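Fugenlüftung

Die Fugenlüftung ist eine Form der freien Lüftung, bei der Außenluft durch Fugen und kleine Undichtigkeiten der Gebäudehülle in einen Raum gelangt und verbrauchte Luft auf demselben Weg wieder entweicht. Sie ist die älteste Lüftungsart überhaupt und zugleich eine der faszinierendsten, denn sie kommt ganz ohne bewegte Teile aus und reagiert trotzdem auf jede Änderung des Wetters. Wer einmal an einem windigen Abend eine Kerze an einen alten Fensterrahmen gehalten hat, kennt das Prinzip.

Physikalische Grundlagen

Angetrieben wird der Luftwechsel von Druckunterschieden. Trifft Wind auf eine Fassade, entsteht auf der Luvseite ein Überdruck, auf der Leeseite ein Unterdruck, und die Luft strömt quer durch das Gebäude. Hinzu kommt der thermische Auftrieb: Warme Raumluft ist leichter als kalte Außenluft, steigt nach oben und zieht unten frische Luft nach. In hohen Treppenhäusern lässt sich dieser Kamineffekt wunderbar spüren, sobald im Winter die Haustür aufgeht!

Wie viel Luft tatsächlich ausgetauscht wird, gibt die Luftwechselrate an. Ein Raum mit 132 Kubikmetern Volumen, dem stündlich 66 Kubikmeter Außenluft zufließen, hat eine Luftwechselrate von 0,5 pro Stunde. Bei reiner Fugenlüftung schwankt dieser Wert enorm, an einem milden, windstillen Tag kann er beinahe auf null fallen.

Geschichte

In Bauernhäusern mit offenem Feuer war die undichte Hülle überlebenswichtig, der Rauch musste schließlich irgendwohin. Erst mit Kachelofen, Verglasung und verputzten Wänden wurde Zugluft zum Ärgernis. Man stopfte die Ritzen mit Moos, Werg oder Filz aus, und vor die inneren Fensterflügel legte man im Winter gepolsterte Rollen. Das Kastenfenster mit seinen zwei hintereinanderliegenden Flügelebenen ist aus diesem Bedürfnis heraus zu einer kleinen Meisterleistung des Tischlerhandwerks geworden.
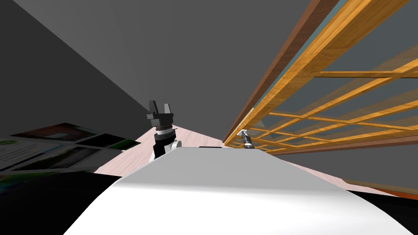 Mit den Lippendichtungen aus Gummi und später aus Silikon änderte sich im 20. Jahrhundert fast alles. Fenster schlossen nun so dicht, dass die Fugenlüftung in vielen Wohnungen praktisch zum Erliegen kam. Die Heizkosten sanken, dafür blieb die Feuchte aus Küche, Bad und Schlafzimmer im Haus und schlug sich an kalten Außenwandecken nieder. Das richtige Stoßlüften wurde zum Dauerthema zwischen Mietern und Vermietern.

Messung

Die Dichtheit einer Gebäudehülle wird mit dem Differenzdruckverfahren bestimmt. Ein Gebläse im Türrahmen erzeugt einen Druckunterschied von 50 Pascal, und aus dem geförderten Volumenstrom ergibt sich der Kennwert n50. Bei einem Innenvolumen von 355 Kubikmetern und einem Volumenstrom von 900 Kubikmetern pro Stunde liegt er bei etwa 2,5. Während der Messung kann man Leckagen mit Nebelröhrchen sichtbar machen, und es ist jedes Mal ein schöner Anblick, wie der feine Faden plötzlich an einer Steckdose oder Fußleiste abknickt.

Heutige Bedeutung

Im Neubau wird eine luftdichte Hülle angestrebt und der nötige Luftwechsel über Fenster, Außenluftdurchlässe oder Ventilatoren sichergestellt. In der Denkmalpflege lebt die alte Technik dagegen weiter. Bei der Sanierung historischer Kastenfenster dichtet man üblicherweise nur den inneren Flügel ab, der äußere behält seine Fugen, damit Feuchte aus dem Zwischenraum nach draußen abziehen kann.

Siehe auch: Stoßlüftung, Querlüftung, Schachtlüftung, Kastenfenster, Luftdichtheit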